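Planning a Folding Arm for the Utility Room: What to Budget Before You Buy

Updated 25 Oct 2026 by Riet Postma

A small arm for folding cloths and tea towels is now within reach of a serious home workshop. The arm itself is seldom the whole bill. Work through the items below before asking for a quote.

1. Fingers and pads

Suppliers such as Visser and Okier list arms with one set of fingers. Budget for two. Pads wear, and a worn pad slides over cotton without lifting it.

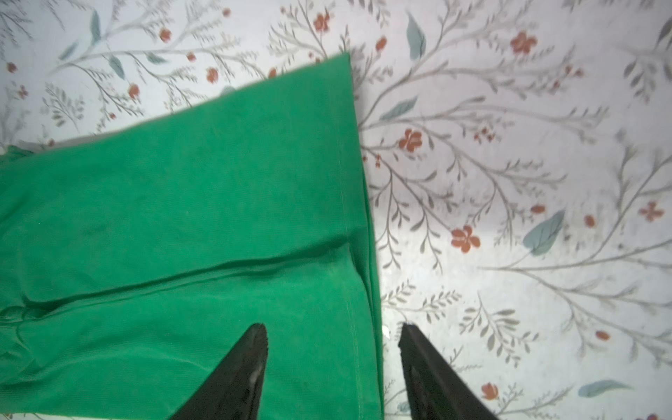 Finger shape matters more than gripping force for household cloth. Ask for the tip dimensions in writing and compare them with the hems you fold most. Long fingers that taper to a blunt tip can be set either side of a stitched edge, one over the green fabric and one over the bare surface beside it. Wide, square tips need more clearance — test them on your own cloths first. Allow 161 for a spare set with pads, fitting not included.

2. The work surface

Measure your largest cloth laid flat and add 100 mm on every side. Fix the surface down. A cover that creeps will spoil the taught positions, and the time spent setting them again is a cost too.
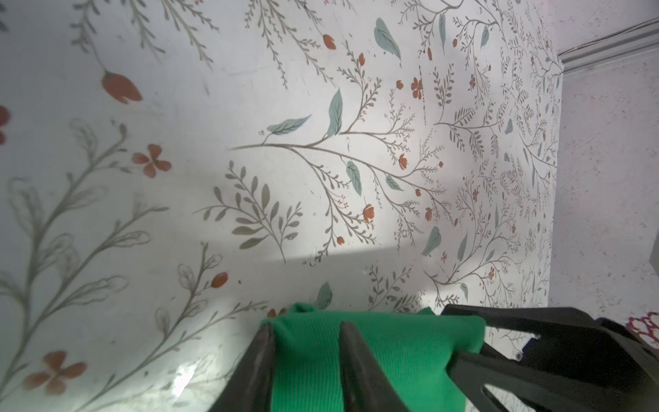

Surface finish belongs in the budget from the start. A wipe-clean cover is cheap and easy to keep, but check it under the lamp you intend to use. On a glossy printed top like this one, with its orange-red flowers, a bright patch of glare can sit right beside the fingers. If your system relies on vision, price a matt cover and a diffused lamp together. Plain colours also give simpler camera settings than a busy pattern.

3. Running costs

Set aside 300 for the first year: pads, one replacement cable and a service visit. Mieke Dewulf's planning sheet for the Julano bench kit puts cable wear first, and our records agree. Keep cables off the folding area and leave slack at the wrist.

4. Before ordering

Ask Zuseo or your own dealer for the lead time on pads, and get the return terms for the arm and the fingers separately.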